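Community Help > Home Projects > Motors and Machines

Is a two-armed tabletop robot at home ever going to earn its space, or should I stop at one arm?

Posted by Druretti

I've been building in the back bedroom since September and I'm at the point where I either buy the parts for the second side or call it finished. The first arm works, in the sense that it goes where I send it most of the time and hasn't broken anything I care about. It is screwed to a short post at the front of an old card table. Total spend so far is 1,044 pounds, which includes two power supplies because I killed the first one.

Everybody in the build videos seems to have two arms. I have watched a lot of these and I am not convinced. Most of the time one arm does the job and the other hangs there looking expensive. When they do use both it is for something like passing a bottle from one hand to the other, which I could avoid by putting the bottle on the correct side to begin with.

What I'd like it to do is clear a table of small mixed stuff into a tub. Bottles, brushes, snack packets, a ball, whatever the kids leave. I'm not after folding shirts.

So:

Is the second arm worth having for that job or is it for show?
If I do go for it, do I need proper hands with fingers or will something simpler do?
Does the table surface matter? Mine is bare varnish and things skate about on it.

Please don't just tell me to buy a kit. I've read the kit pages and they all promise the moon.

3 replies

Ustilico

Two arms, go for it, you won't regret it. I got the kit with both and it's brilliant. Can't remember the model. The app is a bit slow but they're updating it.

Aaltonen

I'd be wary of the reply before mine, no offence meant. Two arms is more than double the bother. You have two sets of joints to line up, two lots of cable, and a new way to go wrong, which is the arms meeting each other in the middle. I run a two-armed one in a shared workshop and I was against the second arm when we started. I'm still half against it.

Take your job as you've written it. Small mixed stuff into a tub, all within reach of one shoulder. One arm will do that. Put the tub on the same side as the arm, close in, and leave the open part of the table for the clutter. Our first month was spent with one arm switched off and I don't think we cleared the table any slower.
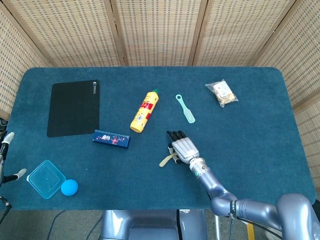
Where one arm lets you down is reach. Ours was fine to about the middle of the table and got steadily worse beyond it, because the wrist had no choice of angle left by then. Before you buy anything, mark out with chalk or tape where your hand can get to while still pointing downwards. I don't mean where it can touch, I mean where it can pick up. When I did this the useful patch was a good bit smaller than the maker's drawing. If your patch covers the part of the table the kids use, you have your answer and you've saved yourself the money. I was quoted 900 for the second side of ours before cables, and cables were not cheap.

On the surface, yes, it matters more than most of the things people argue about. Bare varnish is a pain. Bottles roll, packets slide away from the fingers, and you blame your grip settings for a week. We covered ours with something soft and a bit fuzzy and half the "grip problems" went away that evening. Fix it down properly at the corners. A dark plain colour is easier on the camera as well, but don't expect magic from that. Shiny clear bags are still miserable to pick out on any background I've tried.

Test with awkward things early. Anyone can pick up a block. Soft packets, a hairbrush with a loop for a handle, anything round, anything thin and flat. The flat ones beat us. A mouse mat lying flush on the cloth is nearly impossible from above and I'd take that one off your list altogether.

As for fingers, I don't believe most of what is said about them. Five-fingered hands look wonderful and you will spend your evenings looking after them. Every finger has its own way of sticking. A plain two-jaw grip with rubber pads would do most of your list. The exception is if you want to hold something steady while you do something else to it, and you haven't said you do.
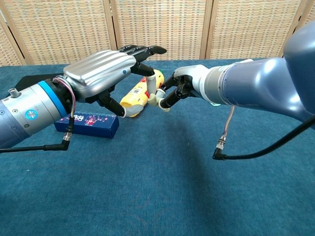

Handing over is the one thing that changed my mind a little, so I'll be fair about it. You say you'd just put the bottle on the correct side, but your kids won't. If something is out past the good patch of one arm, the other can fetch it and pass it across, and that does work once it's set up. Getting it set up was a slog. The trick was to settle which end belongs to which hand and never change it. With a squeeze bottle lying down, one hand takes the base and the other pinches the cap end, though a long finger of the first hand can still end up right beside the second hand's fingertips, so watch that spot. In my log, 179 tries went by before I stopped hovering over the off switch. Slow the second hand right down for the last bit and don't let the first one open until the second has properly closed. Obvious, I know, but our first version ran on a timer and it was hopeless.

Look after your cables at the wrist too. Use right-angle plugs if there's room for them, and leave a loop of slack so the wrist can turn without tugging. Then move every joint to both ends of its travel by hand, power off, and watch what the loop does. I've had a cable pull out halfway through a reach and the arm just stops and sulks, and you can lose an evening hunting for it in the software.

My advice is one arm, soft cloth, plain jaws, and leave a mounting point on the other side of the post. If you still want the second in six months, it'll probably be cheaper.

Visero

Mostly agree with Aaltonen, but I wouldn't write off fingers so quickly. Plain jaws were useless for me on a brush. It kept twisting round. Could have been my pads.

One thing nobody has asked is what your table is like. You said card table. Mine was a folding one and it wobbled every time the arm stopped, so the hand was never quite where the numbers said. I put 10 kilos of sand across the feet and it was a different machine. Try that before spending on anything.

Druretti

Thanks all. It does wobble, now you mention it. I'll do the chalk test and the sand first and leave the second arm alone for now. Still don't see the kit pages owning up to any of this. What sort of cloth did you use, Aaltonen, and is it glued or clipped?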